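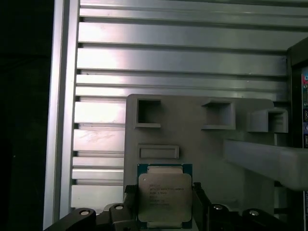
Fillthorpe Computer Reuse is delighted to announce that its Druvik Street workshop will open its doors to the public in July, with 183 rebuilt desktop computers ready to go home with local families, students and anybody else who has been getting by without one. Every one of those machines began as a donation, and every one has been taken apart, cleaned and put back together with a good deal of patience. Processors get particular care, and we ask our bench crew to hold them by the edges, where the thin green border shows around the silver metal cover, and to look for the tiny pale dot near one corner before going anywhere near a socket. The small print on the cover gets copied onto the build sheet too, reading glasses and all.

The workshop took in 482 donated computers over the past year, our biggest haul yet, and we are so grateful to the offices, schools and households that cleared out their closets for us. Machines past saving were stripped for memory, fans and cables, which now fill 8 tall shelves along the Munasinghe Room.

Visitors can bring an old desktop for a free checkup, browse the parts shelves or sit in on a beginner's build, which starts at 10 a.m. and runs until everyone's computer is up and running (or until the coffee gives out). Rebuilt desktops come with a keyboard, a mouse and our Grusura starter guide, written in plain language for first-time owners.

Admission is free. Donations of working monitors are especially welcome.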